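Notebook, sorting table
28 January 2026

Picking up where I left off, with the wrapped toothbrushes. I promised Kibet I would write this one up properly and not leave him the usual half page of arrows, so bear with me, I have coffee and I intend to take my time.

The question that started all this came from the folks at Jusville, who run the guest house and would dearly love a machine that could unpack toiletries, put away laundry and set out a bathroom shelf before anyone gets up in the morning. My answer in June was "not yet." My answer today is still "not yet," but I say it with more affection than I used to. A chore like this one is so small that you do it while talking on the phone, and then you try to spell it out for two arms and you find you have filled a whole page before anything has left the table.

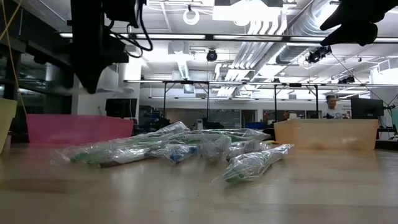
Kibet Kariuki and I went back and forth over what we should count as done. He wants a brush counted only when it has been let go of in the right bin and the fingers have come away clean. I was inclined to be softer about it and give half credit for a good lift, but he is right (he usually is, and he is very nice about it), so from now on we use his rule. By his rule the Paju settings gave us 243 good ones out of 400 tries. I had the Durker settings down as better, and I still have a feeling they are on the thin stuff, but I changed the closing speed partway through and spoiled my own comparison. Note to self: one thing at a time, please.

Most of the misses came from the film. A wrapper gives the fingers something to hold that has nothing to do with where the brush is, and they will happily close on an empty corner of plastic and report success. I went through the log over lunch and marked 11 in a row of exactly that kind, which was humbling. My mother would pinch the thing through the bag, feel the handle, and be on to the next. I keep thinking about how much of housework is that little feel through the cloth or the paper or the plastic, and how little of it we have given these machines so far. 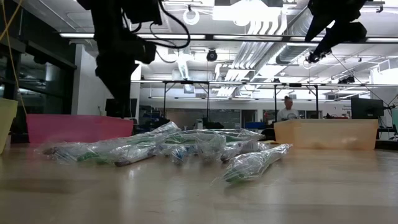

Pile on the bare table, arms up, tan bin at right.

The bags shine, too. Under our lights every crinkle throws a highlight. Kibet suggested turning off half the overheads and I would like to try it, though I suspect a real bathroom will not be so obliging, and the Jusville people certainly have mirrors. The Bralitz depth filter helps some. It smooths over the glints, and then it smooths over the thin necks of the brushes as well, so we gain on one side and give it back on the other. Leave it on low for now.
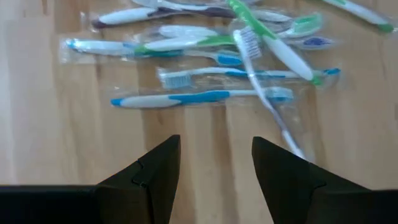 Choosing which one to pick first deserves its own page, and I would like to give it one. A person takes the top one without a thought. Our planner scores every handle it can find and goes for the highest score, even when that handle belongs to something with two neighbors lying across it. In a heap like this the sensible start is the green and white brush lying slantwise on top of the others, with its thick white handle down to the right, and after it I would go for the white one with no wrapper, once there is nothing resting on it. That bare one should be the easy pick of the lot as far as grip goes, but its bristles are out in the open and I don't want black fingers closing on them, so the rule has to be handle only. Kibet says a rule like that belongs in the planner and I say it belongs in the grasp check, and we have agreed to be stubborn about it until one of us has written some code.

So, could it do the chore at Jusville? If the brushes were laid out side by side with a bit of room between them, I think I would let it try, with one of us standing by. From a pile, no. I will tell them so, kindly, and I will mention that it never gets bored, and I can't say the same for myself after 400.

To do, when I am next in:
– rerun Durker with the closing speed left alone
– try half the overhead lights, Bralitz on low
– add "nothing on top of it" to the pick score, start with a weight of 3
– ask Kibet where he put the spare finger pads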